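2022-01-05

Back at it, then. The tree came down last night and I am still finding needles in my socks. I wanted to write something yesterday but I fell asleep on the sofa with a mince pie balanced on my chest, so yesterday will have to go without.

The big news (big for me, anyway) is that I finished the puzzle. The 1,000 piece one, the harbour with all those horrible identical roofs. I started it on Boxing Day thinking it would be a nice gentle thing to do with the radio on, and by New Year's Eve I was dreaming about roofs. The sky took me two whole evenings. I did it by shape in the end, with all the knobbly ones in one baking tray and the flat-sided ones in another, and then just tried every single one until it went in. Mum says that's cheating. I say Mum hasn't done a jigsaw since I was in primary school and can keep her views to herself.

What I really want to get down before I forget is the plan for this year, which is bread. Proper bread! I've had this starter from Junhao since the autumn and have treated it very badly. He gave it to me in a jam jar with a label on that said "Yuan", which I thought was his gran's name until he told me it was only the jar that had been labelled, from some chilli paste he'd decanted. Too late, though. It's Yuan now, and Yuan lives behind the cereal.

I fed it properly all through the holidays, every morning, with the rye flour from Terkari (dear, but the nice lady there lets you have the split bags cheap). By the weekend it was climbing up the glass and had pushed the lid off. I came down in my dressing gown and there was a sort of grey collar all round the jar and down the cupboard door. I was so proud I nearly took it to show next door.

So on Sunday I made the first loaf of the year. Mortimer had lent me his oven pot, the enormous iron one, on condition that I don't wash it with soap, and he has reminded me of this by text on two separate occasions. I mixed the dough before breakfast, folded it whenever I walked past, and left it in the cold porch overnight because there was no room in the fridge with half a ham in there. Monday morning it had spread out like a cowpat. I baked it anyway. It rose a bit, it had a decent crust, and the inside was like a bath sponge somebody had sat on. I ate four slices with butter and was perfectly happy.

Second try is proving as I write. Less water this time, and I've put it in the little basket with a tea towel and plenty of flour. Last time it stuck to the cloth and I had to peel it off like a plaster.

First proper day back at a desk today, too. Got my brain in gear by lunchtime, just. 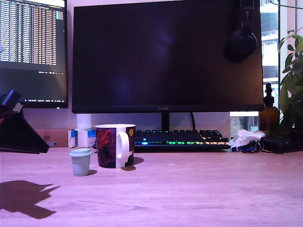
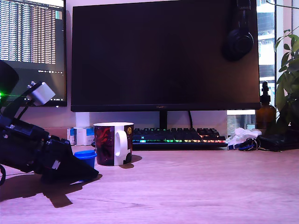

Wednesday desks: the black monitor with the headphones hung on it, then the little blue cup.

Came home by way of the market to look for a proper bread knife. The one I've got is a carving knife with ideas, and it squashes everything. There's a stall at the far end, past the man with the umbrellas, that does second-hand kitchen things, and I had a lovely long rummage. No bread knife. I did come away with a flour shaker, a cake tin with a loose bottom and a tea strainer I don't need, all for less than a sandwich. I very nearly bought a set of scales with the brass weights as well, but one of the weights was missing and I know myself, I'd have spent the whole year looking for it.

Then it rained sideways and I missed the bus, so I stood in the doorway of the shoe shop and rang Mum. She's taken her decorations down as well. She's decided she is going to learn to swim this year, at seventy-one, and has already bought the costume and a hat with flowers on. I think it's brilliant. She wanted to know if I had any resolutions and I said bread, and she said bread isn't a resolution, it's a foodstuff. We left it there.

I did promise her we'd do something in April, though. She wants to go up to Stestberg and stay at the guesthouse Dad used to talk about, the Prater, with the green shutters and the landlady who wouldn't let anybody have seconds. I looked it up when I got in and it's still going! The new people have put in a tea room and there's a walk that goes right up behind it to a chapel. Mum won't manage all of that with her knee, but there's a bench halfway and I could carry a flask. I've sent them an email to ask about two rooms on the ground floor. I'll take a loaf with us if I've got the hang of it by then, and if I haven't I'll buy one at the station and rough it up a bit.

Half past nine now. I've just been to poke the dough and it came back slowly, so I think that's right? The book says it should leave a dent. Mine left a sort of dimple. I'm going to give it another half an hour, get the pot good and hot and then go for it, even though it means being up past eleven on a work night. I can't leave it in the porch again, there was a slug on the step.

Must remember: razor blades, stamps for the thank-you cards (I've still got Auntie's to write and she'll be counting the days), more rye, ring the dentist. And find Mortimer's lid handle, which came off in my hand on Monday and rolled under the cooker. I haven't told him yet.

Later - it's out. Much taller! There's a great big split up one side where I didn't cut it deep enough, but it's crackling away on the rack and the whole house smells of toast. I'm not allowed to touch it until morning. I have put the butter out ready.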